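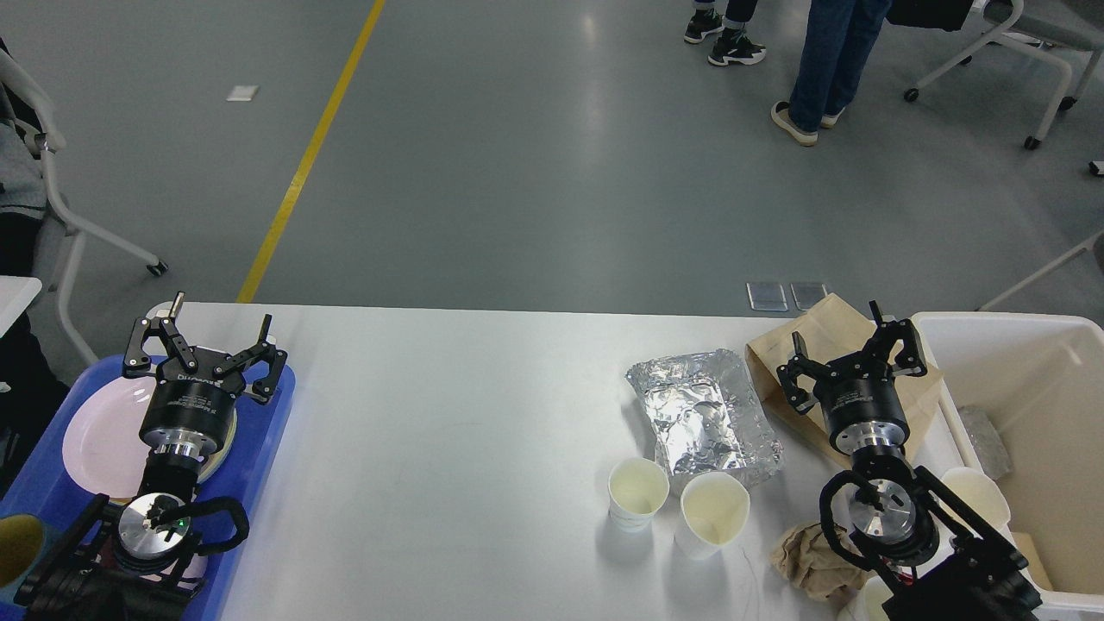
Home | News | Interviews | Archive

August
By the Letulance workshop desk

The engineer who runs the teaching sessions at Hegyi starts talking before we reach the table. "You have to try this," she says. "You'll be bad at it for an hour, and then something in your hands just gets it!"

Her group in Prornthorpe is teaching a two-armed robot to clear a table: dishes go in the blue tray, and trash such as paper cups, used foil and paper bags goes in the white bin. She doesn't write out the moves. A person drives both grippers by remote control, the system (they call it Stendari) records what the arms did and what the cameras saw, and a model learns from the recordings. The set stands at 4000 runs so far, all of them driven by hand.

I asked what makes a good run. "Calm hands," she said. "People come in wanting to be fast, and I get it, it feels like a game. But if you hesitate over a cup, the robot learns to hesitate over a cup. So decide first, then go."

Foil is her favorite subject, and she could have filled the whole interview with it. "It's wonderful stuff! It's shiny, so it looks different every time you move it, and it never keeps its shape. Squeeze a crumpled tray and you have a new object in your gripper. A plate stays a plate." Paper cups have their own trouble. Close the fingers too hard and the cup folds; too softly and it slides out. The operator feels none of this through the controls and has to judge it by eye.

"You watch the wall of the cup," she said. "When it just starts to give, stop closing."

New operators train for 3 days before their runs are kept. They begin with one arm, then learn to pass things across, which she says is where most people get tangled up. Her own first attempt at a full table took 53 minutes. "I was so proud of it. We threw it out, of course."

Does she keep the mistakes? Some of them, yes, and here she got properly excited. If an operator drops a cup and picks it up again cleanly, the run stays in. "That's gold for us. I want the robot to see what to do after a drop, and the only way it sees that is if one of us drops something and fixes it."

The group also changes the layout between runs, turning the bag, tipping a cup, moving the plate. There are 6 operators at the moment, and she can often tell whose run she is watching from the way the left arm comes in. On Thursday they start on bowls.

Previous | Next | Back to Interviews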